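Notes for the storage talk, Haworth, 2022-01-17. Ten-minute slot. Gladys Mollel is on after me and she runs long, so don't give her an excuse.

## Opening (don't rush it)

- Wait for the coffee line to sit down.
- "I'm from Tarum and I've been asked to talk about bins." Pause. Someone usually laughs. If it's Lionel, carry on regardless.
- Ask for hands: who has a drawer at home they can't open all the way? Put my own hand up.

## The coat rack years

- When we moved into Balwood we had 10 hooks and a rule that everybody got one.
- The rule lasted until the first cold morning in January.
- Hats went on top of coats, bags went on top of hats, and Kiprono Mussa wore somebody else's scarf home for 3 days. (He's fine with me telling this. He's in the second row - point.)
- We bought a lidded chest. People put things on the lid.

## What we tried next

- Labels first. Ruwan made them, very nice lettering, and they stayed on well. The hats went wherever they liked.
- Then solid boxes with the names on the front. You had to lift everything out to find out it wasn't your box.
- Then bins you can see through, more or less. Say "more or less" slowly. You get a shape and a color, and for a hat that's plenty.
- Two colors to begin with. Gladys Mfinanga wanted six. We had a meeting.

## Picture slide

- Let them look before talking.
- Teal bin in the middle: there's something dark and rounded in it, and you can tell that much through the front wall without getting up.
- Then the green thing on the left, shaped like a soft cap, on the table right next to a bin. Say nothing for a second. They'll get there.
- Orange one at the right. Don't get drawn into which color is for what.

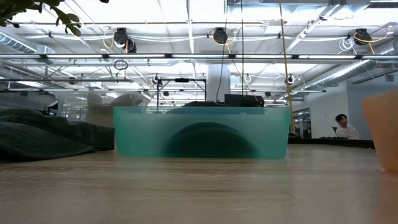 ## What I'd tell another office

- No lids. I will take questions on lids but my answer is no lids.
- Put the bin where the hand already goes. At Balwood that was the table, much as I'd hoped for a shelf.
- Wide and low beats tall. Things at the bottom of a tall bin are there for good.
- Empty them on Fridays. Whatever's left goes to the front desk - Lionel Marty has the list, and opinions.

## If there's time

- The umbrella story, short version.
- Skip the Fuvwood catalog page unless someone asks about prices.
- Leave the spare handouts by the door and take my own coat home.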